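April 2020

No hockey again. I keep writing that down as if one morning the entry will come out different.

By rights we'd be into the second round by now. The Nurnell Ratus finished 13 points clear of Plosov, which is the best thing this club has done since I started driving the forty minutes to watch it, and the league has decided to award precisely nothing for it. There was a letter. It thanked us for our passion. I've had warmer letters from the gas company.

So I spent the morning on the draft, which is still going ahead, by phone and computer, with every general manager sitting in his own house. I made my list the way I do each year, in pencil, with the goalies on a separate sheet because goalies are a separate species. We pick 52nd. Last year we picked near there too and got a left winger who turned out to be allergic to the corners. I have high hopes.

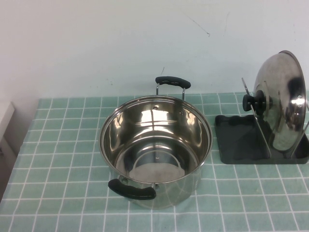
My first choice is a defenseman from Manalastas who is already bigger than my refrigerator and passes about as well. My second is a small center with soft hands and a father who calls the radio station. I expect we'll take neither, and that by October I'll be telling people I liked the other kid all along.

Ákos Szekeres called at lunch. He scouts part-time for the club and sells flooring the rest of the week, and for the moment he is doing neither. He has been watching old game tape in his basement with the sound off. He says you learn more about a player from his line changes than from his goals, and that the boy I like from Manalastas changes like a man leaving a restaurant before the check arrives. I crossed him out, then put him back one spot lower, so as not to give Ákos the satisfaction.

We argued about the last home game for most of an hour. Announced attendance was 3,472. I was there and so was he, and we both know what 3,472 people sound like when a two-on-one develops. It was loud enough that I didn't hear my own knee when I stood up. Neither of us had any idea it was the last one. I left with three minutes to go to beat the traffic, and I've been thinking about those three minutes ever since. We scored in them. Of course we did.
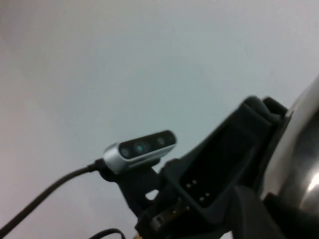
The club sent out a survey after supper about what we'd like to see improved at the rink "when we return." I asked for hot water in the men's room and a fourth-line center who can win a faceoff. There was also a question about video review, whether we'd support putting more cameras above the goal lines, and I went on at some length there. We lost a game in Plosov on a puck that was over the line by the width of a sandwich, and the one camera they had was pointed at a pillar. Put up a camera with three round lenses in a row across its black face, I wrote, and the referee would still go and ask the linesman what he thought. The box allowed 500 characters. I used them all and then continued under "Concession Stand."

My wife read over my shoulder and asked if this was a good use of an evening. I said it was that or the closet. She went back to her book and I finished the survey.

I got out the radio broadcast of the seven-goal game from two winters ago, which I taped, and listened to the second period in the kitchen. It holds up. The announcer gets the score wrong once and blames the scoreboard. I had forgotten that we pulled the goalie with the lead, by accident, on a delayed penalty that was against us.
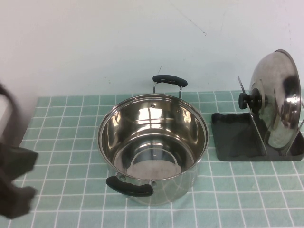 I've also been working out where a trophy would go if they ever gave us one. The case in the lobby is full of photographs of men with mustaches and one very old puck. I'd take anything at this point, and I'm not fussy about the workmanship. A stainless steel stockpot would do, empty, no lid, black grips on the handles so the captain doesn't drop it on his skate. It has the shine and it would hold plenty. Have the thing engraved "First Place, More or Less" and I'll drive it to the rink myself. Plosov can have the lid.

Ákos called back at ten to say he'd watched the Manalastas boy again and the line changes weren't so bad in the third period. I've moved him up to first. Draft starts at nine tomorrow and I still have the goalie sheet to do.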